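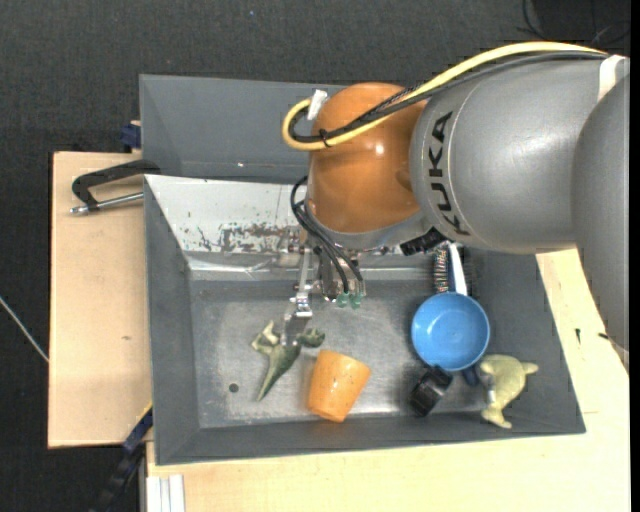 Search this site
Enter keywords
Go

Filed under: Your Town Council > Having your say

Speaking at Drinness Town Council: your questions answered

2 January 2021
By Fergus Dunbar

I've been going to town council meetings for years, first as a grumpy resident with a pothole and now as somebody who looks forward to them (my family find this very odd). Whenever I write about a meeting I get a small pile of emails asking how it all works, so I've gathered the usual ones here. If yours is missing, send it in and I'll add it!

Can anybody go to a council meeting?

Yes! Full council is open to the public and so are nearly all the committees. You don't have to live in Drinness, you don't have to say who you are and you don't have to stay to the end. For the moment meetings are held online, so you'll need the joining link, which is printed at the top of each agenda. You can come in with your camera off and a plate of toast on your knee and it won't bother a soul.

When we're back in person, meetings will be upstairs in the Seneviratne Rooms as before. There is a lift, round the side by the bike racks.

Do I need to tell them I'm coming?

Only if you want to speak. If you're just listening, turn up. If you'd like to say something, email the clerk by noon the day before with your name, the ward you live in and a line on your subject. One line really is enough. I once sent in a page and a half and got a very kind reply asking which bit I meant.

How long do I get?

Three minutes each at full council. It sounds like nothing, and then you're standing there and it feels enormous. Read your piece aloud at home with the oven timer on. Most people need to lose a paragraph, and it's usually the first one, where they explain how long they've lived here.

Can I ask a question in writing instead?

You can, and I'd love more people to know about this one. Written questions can be up to 900 characters long, counting spaces, and the council will reply in writing whether or not you come along. Your question and the answer are then both attached to the minutes, so they stay on the record for anybody to look up. The old ones make terrific reading. There's a whole run about the duck pond railings.

What can I talk about?

Anything the town council is responsible for, or anything on that night's agenda. In Drinness that covers the allotments, the cemetery, the Christmas lights, the play areas, most of the benches and noticeboards, the market square and the small grants fund. The council also gives its views on planning applications, though it doesn't decide them.

It doesn't cover roads, schools, libraries, social care or bins. Those belong to the bigger councils. You can still ask the town council to write to them on your behalf, and it quite often agrees. The letter about the crossing at Mineseo Road began as a resident's question from the floor.

Is there anything I can't say?

You can't name members of staff, you can't discuss somebody else's private business, and you can't bring up a matter that is in front of a court. You can certainly criticise councillors and what they've decided. Plenty of us have. Keep it to what they did and you'll be fine.

Will they answer me on the night?

Sometimes. The chair may answer, or ask the councillor who leads on that subject, or say that a written reply will follow. What they can't do is vote on something that wasn't on the agenda, however good your case is. I've seen people go away very flat about this, so please don't take it as a brush-off! Ask whether it can go on the agenda for the next meeting. If a councillor nods, write down which one, and email them in the morning.

What's the difference between full council and a committee?

Full council is all the councillors together, and it sets the budget and settles the big things. Committees are smaller groups that do most of the detailed work. If your question is about an allotment or a swing, go to the Open Spaces committee. It's friendlier, the discussion is longer, and you'll be talking to the people who know exactly which swing you mean.

Planning is its own world. You can speak on an application there, but the limit is 2 minutes per person, and if several neighbours want to make the same point they'll be asked to choose one speaker.

Who are my councillors?

That depends on your ward. We have four: Harbour, Wotow, Church End and Upper Drinness. The ward boundaries take some surprising turns (one side of Tanner's Row is in Wotow and the other is in Church End), so check your polling card if you're unsure. Names and email addresses are on the council's own site under "Councillors". You can write to any of them, though your ward councillors are the usual place to begin.

Do petitions work?

They can work very well. The council will debate any petition with at least 150 names from people who live, work or study in the town. The one asking for the Wotow recreation ground gates to stay open later in summer reached 173, and the debate was one of the best I've sat through. It lasted most of an hour, changed two votes that I know of, and ended with a trial of the later hours from July. I was thrilled, and I didn't even sign it!

Put the request at the top of every sheet, in the same words each time. Ask for a postcode beside each name. Hand the whole lot to the clerk ten working days before the meeting you're aiming for.

I'm terrified of public speaking. Any tips?

Oh, I do sympathise. My voice shook all the way through my first go and I called the mayor "Miss". Write it out in full and read it, which is completely allowed. Say what you want in the first sentence. Have a glass of water near you. If you really can't face it, the clerk will read your words out for you, or a friend can do it, so long as you've said so in your email.

And do come to one meeting just to listen before the one where you speak. You'll hear how people begin, where the pauses fall, and how ordinary it all is.

Where do I find agendas and minutes?

Agendas go up three clear working days before each meeting, on the council's site and in the glass-fronted noticeboard by the market square. Draft minutes usually follow within a fortnight and stay in draft until the next meeting approves them. If you were there and think something's been written down wrongly, tell a councillor before that approval happens. Older minutes are kept in bound volumes at the council office, and you can ask to see those by appointment.

The agenda itself is written in a rather stiff style. "To receive" means they'll hear about it. "To note" means they'll hear about it and move on. "To resolve" or "to agree" means there may be a vote, and those are the ones to circle.

Can I record the meeting?

Yes. The public may film, record, blog or tweet during the open part. Be thoughtful about other residents who are speaking, particularly if there are children present. Now and then the council goes into private session, for a contract or a staffing matter, and everyone else has to leave at that point.

Do many people come?

It varies wildly. An ordinary winter meeting might have three of us. The one on the market square parking had 23 people waiting to speak, and the chair heard every single one of them, bless her. Numbers have gone up since things moved online and I hope some of those new faces will carry on.

Could I become a councillor myself?

Very possibly! You need to be 18 or over, meet the nationality rules, and have a link to the town, such as being on the electoral register here or having had your main place of work here for the past year. Some jobs and some court matters rule people out, and the clerk can send you the full list. You don't have to belong to a party. Several of our present lot don't.

If a seat falls empty between elections, a notice goes up and residents have a short period to ask for a by-election. When too few people ask, the council fills the seat itself by co-option, and you can put your name forward with a short letter. Look out for those notices. I'll post them here too as soon as I see them.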